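Bakers and Home Cooks Wanted: Test Our Winter Recipes

Plestitz is a small recipe newsletter for people who cook on weeknights and bake on weekends, and we're putting together our biggest winter collection yet. We need home cooks to try the recipes in their own kitchens before we send them out to readers. If you've ever written "needs more lemon" in the margin of a cookbook, please keep reading!

What you'd be doing

You'll get 6 recipes from us at the start of November, a mix of soups, braises, breads and one fairly ambitious layered cake. Pick the order that suits you. Cook each one exactly as written the first time (yes, even if you're sure the onions want longer) and fill in a short form while it's all still fresh in your mind. Two of the recipes get a second round, and for those you can change whatever you like and tell us how it went.

The forms ask about timing, shopping, how clear the steps were and whether the people at your table wanted more. We love long answers. Last winter a tester wrote us a full page on rye flour and we rewrote the whole bread chapter after reading it — it's a much better loaf now.

Who we're looking for

You don't need any training, and you don't need fancy gear. An oven, a stovetop, a big pot and a kitchen scale will get you through everything. We'd love to hear from people who cook for one, people who feed a crowd, people with a tiny oven that runs hot, and people who are just starting out. Beginners catch the missing steps that the rest of us read straight past.

A few recipes contain nuts, dairy and wheat. Tell us about allergies when you write and we'll match you with dishes that work for you.

What you get

We pay back your groceries up to $144 in total, and there's a $60 thank-you once your last form is in. Keep your receipts, phone pictures of them are fine. Every tester is named in the finished collection unless you'd prefer not to be.

There's also a call every Wednesday at 7 p.m. where testers compare notes. It's optional, but it's a lot of fun, and people tend to show up with a plate of something in hand.

How to apply

Reply to any Plestitz newsletter with the subject line "Winter testers." Tell us where you live, who you usually cook for, and the last thing you made that you were really proud of. Loubna Kamel reads every note and will write back either way.

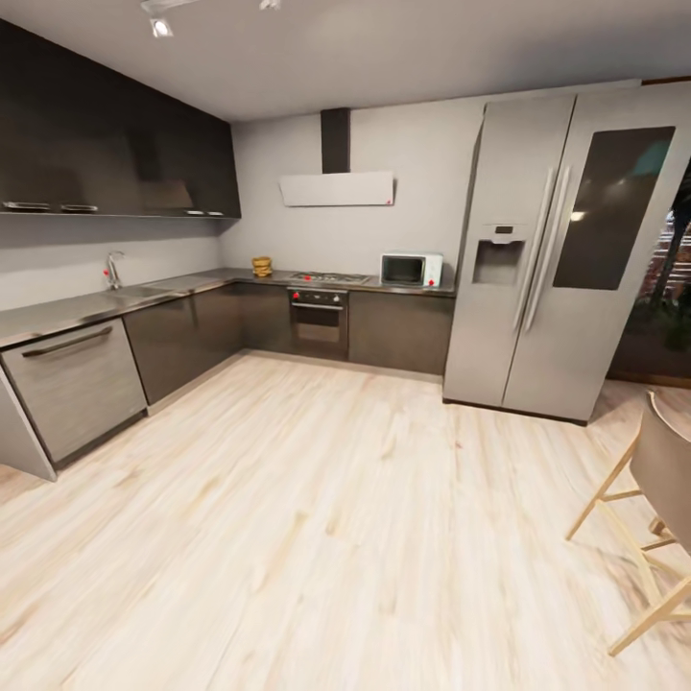 By Hicham Zaki, Recipe Editor
Filed under: Get Involved, Home Cooking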